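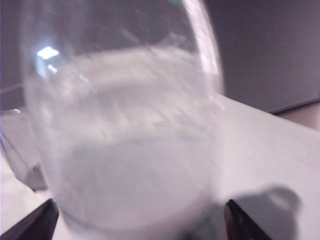 Chapter 6
Glassware at the Table and the Sink

Most of the glass in a dining room is washed far more often than it is replaced. At the Grilton, a hotel dining room with 43 tables, the staff handle 342 pieces on a full evening in August. Each piece is picked up, filled, carried back, washed, dried and put on a shelf. Breakage can happen at any of these steps, and most of it happens at the last three.

This chapter deals with clear glass: tumblers, stemware, bowls and rounded vessels. Pressed and colored glass are covered in Chapter 7.

We begin with shape. A straight tumbler can be gripped anywhere along its side. A rounded vessel is widest near the middle and narrows toward the base, so the hand has to go lower and hold more gently. The rim is the weakest part and should never carry the weight of the piece.

We then turn to cloudiness. A pale film on glass may be hard-water scale, detergent residue or fine scratching. The first two can be removed – the third is permanent. Wipe a small patch with white vinegar and rinse it before deciding which one you have.

The last section covers drying and storage, with a shelf plan from the Pillesier training kitchen.

Key terms
bowl, foot, rim, scale, etching, lint-free cloth

Before you read
Find a clear glass at home and hold it up to a window. Write down any marks you see and where they are.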